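Drying of Oil and Water-Based Finishes on Softwood Desk Tops

Project report, second-year materials module
Group members: Ha-neul Myung, Jong-dae Han, Dae-han Yeom
Supervisor: Seon-mi Ji

14 shares | 3 comments

1. Background

The study rooms in the Hong building were fitted with softwood desks before any of the group enrolled. The desk tops are refinished between terms, and the rooms are closed while this is done. Students have complained that the surfaces feel tacky when the rooms reopen, and that paper left on them overnight sticks. The building office asked the module for a comparison of two finishes under ordinary room conditions. The work was carried out in September.

Two products were compared. Hutis is a penetrating oil blend, applied by cloth and wiped back. Sistus is a water-based clear coat, applied by brush or foam roller. Both were bought over the counter. The label on each tin gives a drying time, but neither label says at what temperature or humidity the figure was obtained.

2. Terms

The word "dry" is used loosely on labels and in conversation. In this report, touch dry means that a clean fingertip leaves no mark. Stack dry means that a sheet of paper under a weight can be lifted without resistance. Cured means that no further change in scratch resistance was found between one test and the next. A surface can be touch dry well before it is cured, and most of the complaints collected by the building office concerned desks that had been put back into use between those two states.

3. Method

Test boards were cut from a single batch of planed softwood. Each board was sanded along the grain with 200 grit paper, wiped, and left in the test room overnight. Boards were then coated according to the instructions on the tin. The water-based coat raises the grain, so those boards were rubbed down with 400 grit paper between the first and second coats. The oiled boards were not sanded again.

Half of the boards were kept in a room with the window closed and half in a room with the window on the latch. Heating was off in both. A weighted sheet of printer paper was placed on one corner of each board every evening and lifted the following morning. Scratch resistance was tested with a set of pencils of increasing hardness held at a fixed angle in a wooden block made by Gun-woo Shin in the workshop.

Readings were taken at 9 a.m. by whichever member was available. To limit differences between readers, all three members practised on the same spare board beforehand until their results agreed.
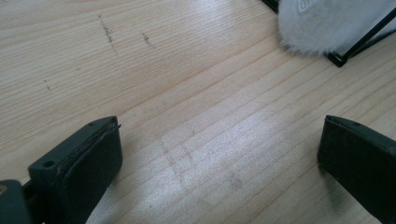 Does a thicker coat protect the desk better?

A thicker coat takes longer to cure and marks more easily while it does so, and two thin coats gave a harder surface by the end of the trial.

4. Results

The water-based boards were touch dry on the day of coating in both rooms. They passed the paper test the next morning in the ventilated room, and one morning later in the closed room. Pencil hardness continued to rise until day 7, after which no change was recorded.

The oiled boards behaved differently. In the ventilated room they were touch dry on the second morning. In the closed room two of them were still tacky on the fourth, and paper left a faint print of its edge on both. These two boards had been wiped back later than the others owing to a timetable clash on the Thursday, and the excess oil had already begun to thicken. They were retained in the results with a note.

Ventilation had a larger effect on the oil than on the water-based coat. The effect of coat thickness was clear only for the water-based product, where a deliberately heavy coat remained soft enough to take a thumbnail mark after the normal coats had stopped doing so.

5. Cost

The building office holds a refinishing budget of 1,802 for the year, including consumables. Both products fall within it. The oil is cheaper per tin but needs more labour at wiping back, and cloths must be laid flat outdoors to dry before disposal. The office did not supply a labour rate, so no full comparison was made.

6. Limitations

Only one batch of wood was used. Humidity was read from a Petby room gauge that was not calibrated against a reference. The boards carried no knots, whereas the desks in use have several each, and resin near a knot may slow the drying of either product. No test was made of hot cups, spilled drinks or cleaning sprays.

7. Recommendations

For rooms that must reopen within a week, the water-based coat in two thin layers is suggested, with windows on the latch throughout. Where oil is preferred for ease of repair, the wiping back should be completed by the person who applied it, in the same session. Desks should not be stacked or covered before the paper test has been passed. A second trial using knotted boards has been proposed for next term.

3 comments

Related reports
Noise levels in shared kitchens, first floor
Wear on stair nosings: a short survey
Glue strength in flat-pack shelving
Comparing draught strips for sash windows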